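Small Boxes, Shared Table: Final Project Report
Home and Interior Studies, Group 4
Written up by Bushra Mengal, with notes from Hwa-young Han and Yeison Agudelo

What we wanted to find out

Our apartment-style studio at school has one decent table, and everybody uses it for everything. People eat there, sew there, sort mail there, and leave their stuff there when they go home. So our question was pretty simple: can a few plain boxes make a shared table easier to clear and easier to use again the next day? We weren't trying to design a new product. We wanted to see if cheap open boxes, used the same way by everyone, would change how the table gets treated.

Xiaoqing Qin was our advisor for this one and she pushed us to keep it small. Our first plan had shelves, labels, a color system and a whole wall of hooks (my fault, I got excited in the hardware store). She crossed out most of it in pencil and wrote "table first" at the top, so that's what we did.

Picking the boxes

Yeison and I spent an afternoon going through what Rarkano had in its storage aisle and then what we already had in our own closets. The Rarkano ones with snap lids looked great, and we brought a couple back to try. They lasted two days. If you have to hold a lid in one hand while you're hunting for a place to put scissors with the other, you end up dropping the scissors on the table and walking off. I did it myself twice before lunch.

After that we went with beige boxes, rectangular, with soft edges. Hwa-young wanted something brighter and I still kind of agree with her, but beige had one thing going for it – no one felt the boxes had to be put away when company came. They could just stay.

We also tried a Mometti tray for pens. It was fine. It slid around a lot and we gave it back to Hortensia Godoy, who had lent it to us.

How we used the table

The rules took us way longer than the boxes did. We argued over whether each person should have a box or each kind of thing should have one. Per person felt fair, but then everyone's box turned into a tiny junk drawer, with old receipts and one glove in it. Per kind of thing meant you had to think for a second before you put something down, and people complained about it for the first week, me included.

We landed on kinds of things. Sewing in one, paper and mail in another, chargers and small cords in a third. Anything that didn't fit a box had to leave the table with the person who brought it. Food didn't get a box at all, for reasons that will be obvious to anyone who has shared a kitchen with Yeison.

The other thing we worked on was where the boxes go. We started with them lined up along the near side, right where you sit, and that was terrible! Your arms are over them the whole time and you can't put down a plate or a notebook. Pushing them toward the far side was better, and you can still get to them without standing up. The wood is a nice reddish brown with the grain running along it, and having a clear stretch of it in front of you really does make you want to sit down.
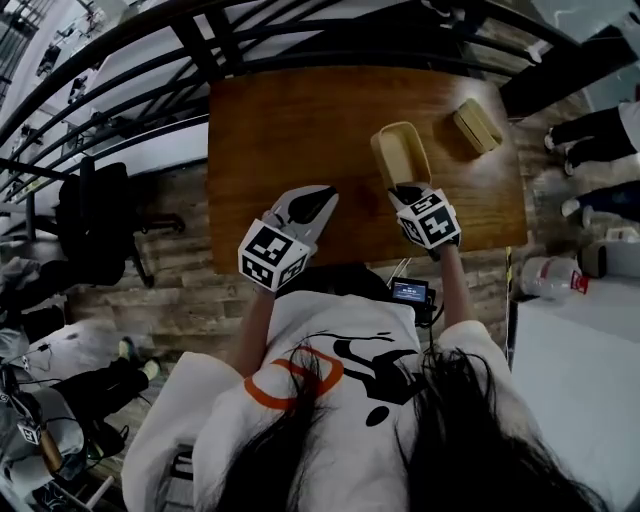 What happened

The study ran for 7 weeks. Each evening whoever was last out wrote a line in the notebook: clear, mostly clear, or a mess. I won't pretend this was very scientific. Hwa-young's "mostly clear" is my "mess," and there's one page where somebody just drew a frowning face.

The first two weeks were bad. The boxes were there and the stuff was next to the boxes. Week three we moved them to the far side and switched to the kinds-of-things rule on the same day, which was a mistake for the report, since we can't say which change helped. But it helped. From then on the notebook says "clear" a lot more often, and clearing up took less time. We timed it once on a busy evening and it came to around 20 minutes with four of us, including wiping down.

The paper box was the weak spot. It filled up and stayed full. Hortensia went through it one Saturday and found a flyer for a sale at Geraghty that had ended long before we started. We probably needed a rule about emptying it, and we never made one.

What we'd change

If we did this over I'd make one change at a time and write down the date of each one. I'd also ask people outside our group to use the table for a while. All of us knew we were being studied, by ourselves, and I think we were neater for it.

Yeison wants to try shallower boxes. He thinks the cords would stop sinking to the bottom and knotting up. Hwa-young still wants color. We've asked if we can leave the boxes in the studio until June so the next group can pick up from here, and Xiaoqing said yes as long as the notebook stays with them.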